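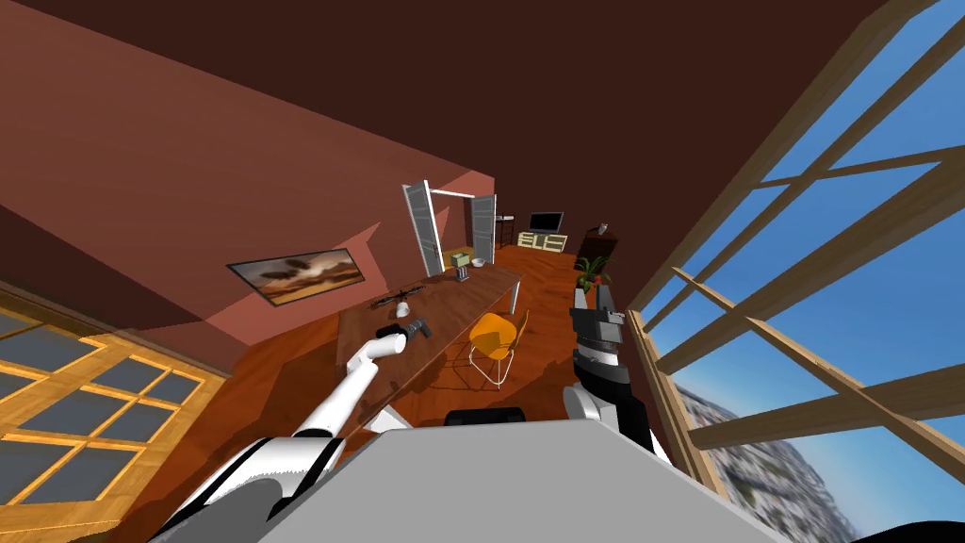 Image credit: Tusholm Parks and Recreation Association

From: Temitope Ekpo, Program Office
To: Tusholm Families List
Cc: Musa Idahosa; Uchenna Abubakar
Subject: Re: After-school program, fall places and late pickup

Dear Mr. Olivares and families,

Thank you for your message, which I am answering on the list as several other households have written with the same questions.

The after-school program at the Ekwueme Street gymnasium has 85 places for the fall session. By the close of priority registration we had received 102 completed forms. Families who were enrolled in the spring and returned their forms by the deadline have been placed. The remaining places were assigned in the order in which forms arrived, and the other children are on a waiting list kept by Uchenna Abubakar in the registration office. Your younger son is on that list. Your daughter has a confirmed place.

A place that is not confirmed by payment of the first month's fee is released at noon on the last business day of August. Families on the waiting list will be contacted by telephone first and then by email, and will have two days to reply. Please check that the number on your form is current.

With regard to late pickup, the program ends at 6:00 p.m. A charge of $19 applies to each family, per day, from 6:10 p.m. It is billed with the following month's fee and should not be handed to staff at the door. Last year these charges came to $1,743, and the full amount was applied to the snack budget. The charge is not applied when the Gevton bus is delayed and the driver has notified the office.

Siblings may be collected together by any adult listed on either child's form. An older brother or sister may sign a child out only if he or she is at least 16 and a parent has given written permission. Permission slips from last year do not carry over.

The swimming afternoons at Fimer Pool will resume in October. A separate form is required, and Musa Idahosa will send it to this list in September. Children who do not swim will remain at the gymnasium with the regular staff.

Sincerely,
Temitope Ekpo
Program Office
Tusholm Parks and Recreation Association

Maximiliano Olivares wrote:
> Good morning,
> We sent in forms for both of our children in June but have
> a confirmation only for our daughter. Could the office tell
> us whether our son has a place, and how long the waiting
> list is kept open?
> I would also like to know if the late pickup charge is per
> child or per family. The handbook can be read either way.
> Thank you,
> Maximiliano Olivares

Replies to this message go to the whole list. For questions about an individual account, please write to the registration office directly.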